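Stop Grading the Demo

Posted in Opinion, August

I have helped run the after-school robotics club at Cavside for seven years, and every spring we do the same thing. Parents come in, the students stand behind a table, and a robot picks something up. If it picks the thing up, people clap. If it drops it, the students look at their shoes and somebody's uncle says it was probably the battery.

Then we give out grades based largely on those two minutes. I think we should stop.

Last year our older group worked on a tidying task. The students recorded themselves putting toys into a bin with hand-held grippers, over and over, and used the recordings to train a small arm. They collected 108 good runs. Getting there took them 23 sessions, and most of the learning happened in the sessions that produced nothing usable.

Kinga Vida kept the log. She is fifteen and she wrote down every run that was thrown out and the reason for it. Hand moved too fast. Marker tilted away. Toy already touching the bin at the start. By the middle of the term the group had rewritten its own rules twice, once after an argument between Kinga and Recep Taşdemir over whether a run with a fumble in it should be kept. Recep wanted to keep them, on the grounds that the arm would fumble too and needed to see how a person recovers. They tried it both ways. That argument was the best piece of engineering I saw all year, and it earned them no points, as our grading sheet has no line for it.

The sheet has a line for "successful demonstration," worth half the marks. On the night, the arm missed the toy on its first try and knocked it on the second. A younger team with a line follower built straight from the kit instructions scored higher.

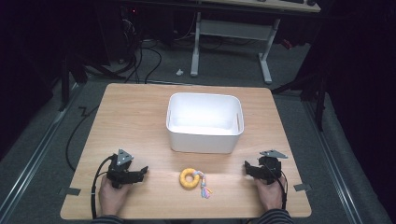

Deividas Uibo, who teaches the other section, disagrees with me. His view is that a deadline and an audience make students finish things, and that in a job you are judged on whether the machine works. I take the first point. Without a date on the calendar our group would still be arguing about fumbles. But these are students, and a job that only looked at one attempt would be a badly run job.

My proposal is simple. Keep the demo night and keep the clapping. Make it worth a tenth of the grade. Put the rest on the log, the rules the team wrote and changed, and a short talk with each student about one thing that failed and what they did next. Seventeen students signed up for this coming year, so the talks would fill two afternoons. We can find two afternoons.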